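Why Does Everything Cost Something-Ninety-Nine?
Money Stuff for Kids, by Oranuch Thammasiri
26 Apr 2019

Walk into any store and look at the price tags. You will see $4.99, $19.99, $99.99, and hardly ever a plain, round number. You might think the people who run stores are afraid of zeros.

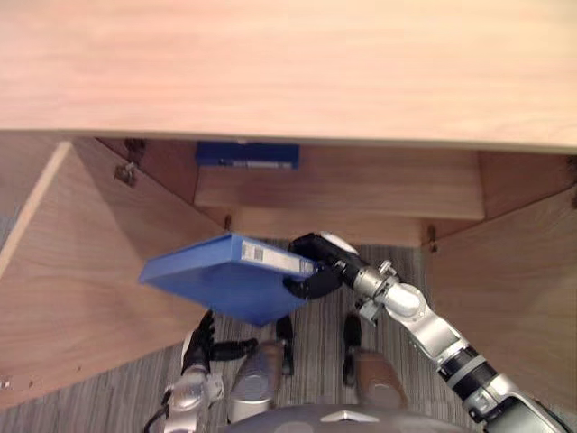 They are not afraid of zeros. They like zeros very much, especially at the end of their bank balance. What they like even more is the way your brain reads.

Your brain is lazy (mine too)

When you read a number, you start on the left. So when you see $4.99, the first thing that goes into your head is the 4. By the time you get to the 99 part, your brain has already decided that this is a four-dollar thing and gone off to think about lunch.

But $4.99 is one penny away from $5. If you dropped that penny in the street you might not bend down to get it.

Grown-ups call this "charm pricing," a very nice name for a trick.

A story about a kite

Let's say there is a toy store called Kerness. It sells a kite for $10. Across the road is a store called Flomuveo, and it sells the very same kite for $9.99. Which one feels cheaper? Flomuveo, by a mile. Which one is cheaper? Also Flomuveo, by one cent. Those are two very different sizes of cheaper.

Now Kerness gets cross and puts up a big red sign: WAS $20, NOW $10! The kite has not changed. It is still made of the same cloth and will still end up in the same tree. But now it looks as if you would be saving ten dollars, and people love saving ten dollars, even when they have to spend ten dollars to do it.

A fair question to ask is: when was it $20? For the whole month of March? For one afternoon, while the store was closed?

Words to watch for

Sale: the price is lower than it was. It may still be higher than the price next door.

Limited time: hurry up and don't think. (All time is limited. Ask any grandparent.)

Up to 100 items reduced: one item reduced would also fit that sentence.

Points: pretend money that only works in one store. If you need 2,000 points to get a free pencil, and you get one point for each dollar you spend, that is a $2,000 pencil. I hope it comes with an eraser.

How to beat the tags

Round up. When you see $7.22, say "eight dollars" in your head. When you see $19.99, say "twenty." Do it out loud if you want to annoy whoever took you shopping.

Then there is tax. In many places, it gets added when you pay, so the price on the tag is only the start of the story. Bring a bit extra, or you will be the person at the front of the line digging for dimes.

Last, try waiting. Write down the thing you want and look at the list again in a week. I did this when I was nine and found I had written "walkie-talkie" — fine — and under it "bigger walkie-talkie." I had one friend, and she lived next door. We ended up shouting over the fence, and that was free.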